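시연 수집(로봇 학습)

시연 수집은 로봇에게 어떤 동작을 가르치기 위해 사람이 그 동작을 대신 해 보이고, 그 과정을 관측과 명령의 쌍으로 기록하는 작업을 말한다. 모방 학습의 앞 단계에 해당하며, 논문에서는 대개 한 문단으로 끝나고 일정표에서는 대개 몇 달을 차지한다. 현장에서는 줄여서 '수집'이라고만 부르는 경우가 많다.

개요

수집의 기본 단위는 에피소드이다. 에피소드 하나는 초기 배치에서 시작해 과제가 끝나거나 조작자가 포기할 때까지 이어진다. 기록에는 카메라 영상, 관절 각도, 그리퍼의 개폐 상태, 그리고 "우유를 바구니에 넣어라" 같은 지시문이 들어간다. 지시문은 짧을수록 좋다고 알려져 있으나, 쓰는 사람이 늘어날수록 길어지는 경향이 있다.

실제 로봇으로 모으는 방식과 시뮬레이션에서 모으는 방식이 있다. 시뮬레이션에서는 병이 깨지지 않고 가지가 무르지 않으며, 주방을 치울 필요도 없다. 그 대신 물체가 식탁을 뚫고 내려가거나 아무도 건드리지 않은 컵이 혼자 떠는 일이 생긴다. 이런 에피소드는 보통 폐기하지만, 폐기 기준을 문서로 남겨 둔 곳은 드물다.

장면 구성

식료품 정리 과제는 주방 조작대를 본뜬 장면을 흔히 쓴다. 루렌(Lulen)의 식료품 묶음이 그런 경우로, 조작대 위에 병과 단지, 채소와 우유갑을 흩어 놓고 장면마다 위치를 바꾼다. 시점은 조작대를 넓게 보는 것과 물체에 바짝 붙은 것을 함께 쓴다. 가까운 시점에서는 무엇을 집으려는지 사람도 한참 들여다보아야 할 때가 있는데, 학습 모델은 이에 대해 불평한 적이 없다.

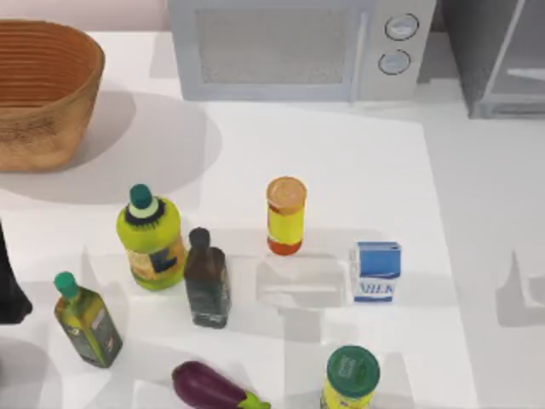
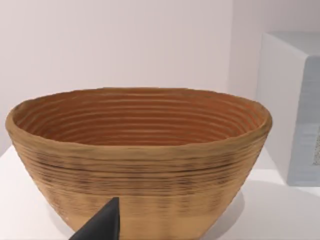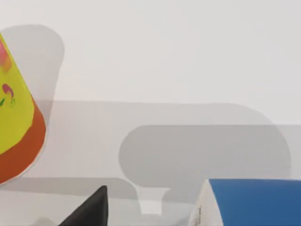
루렌 식료품 묶음의 시뮬레이션 장면. 세 장 모두 흰 면 위에 물체가 놓여 있다.

배치를 바꾸는 폭은 오래된 논쟁거리이다. 너무 좁게 잡으면 모델은 물체 대신 좌표를 외운다. 너무 넓게 잡으면 로봇 팔이 닿지 않는 곳에 우유가 놓이고, 조작자는 닿지 않는 우유를 향해 성실하게 팔을 뻗는 시연을 남긴다. 루렌은 초기 판에서 두 가지를 차례로 겪은 뒤, 팔이 닿는 범위를 먼저 계산하고 그 안에서만 위치를 뽑는 방식으로 바꾸었다.

조작 방법

조작자는 손에 쥐는 제어기나 키보드로 팔을 움직인다. 키보드 조작은 장비가 필요 없다는 장점이 있고, 그 밖의 장점은 보고되지 않았다. 트라나리아(Tranaria)에서는 제어기를 쓰며 조작자 한 사람이 연속으로 맡는 에피소드를 15개로 제한한다. 그 뒤로는 동작이 급격히 빨라지고 물체를 놓는 위치가 점점 대담해진다고 한다.

시연자의 버릇도 그대로 기록된다. 집기 전에 잠깐 멈추는 사람의 시연을 많이 모으면 모델도 집기 전에 멈춘다. 이 현상은 흔히 '망설임'이라 불리며, 신중함으로 오해받아 시연 영상에서 칭찬을 들은 사례가 있다. 긴 정지 구간을 자동으로 잘라 내는 처리가 널리 쓰이지만, 그리퍼가 닫히기를 기다리는 구간까지 잘려 나가면 로봇은 닫히지도 않은 손으로 자신 있게 팔을 들어 올린다.

분량과 선별

과제 하나에 시연이 얼마나 필요한지는 정해져 있지 않다. 월쿠(Worku) 묶음은 과제마다 1000개를 넘게 모았고, 토디아(Todia)는 같은 종류의 과제를 훨씬 적은 수로 끝냈다고 밝혔다. 두 쪽의 성공 판정이 서로 달라 비교는 어렵다. 월쿠는 물체가 바구니 안에서 2초 동안 머물러야 성공으로 치고, 토디아는 바구니 안에 들어간 순간 성공으로 친다. 들어갔다가 도로 튀어나온 물체는 토디아 기준으로는 훌륭한 시연이다.

실패한 시연을 남길지도 의견이 갈린다. 따로 표시해 보관하면 나중에 회복 동작을 가르치는 데 쓸 수 있다. 토디아의 7월 판에서는 이 표시가 빠진 채 17개의 실패 에피소드가 학습에 섞였고, 다음 판에서 제외되었다.

기록 형식

영상과 상태값은 같은 시각을 기준으로 맞추어 저장한다. 카메라 이름은 묶음마다 제각각이어서 같은 손목 시점이 '손', '손목', '카메라 둘' 등으로 불린다. 통일안은 여러 차례 나왔으며, 현재는 그 통일안들도 서로 호환되지 않는다.

같이 보기: 모방 학습, 원격 조작, 물체 배치 무작위화, 그리퍼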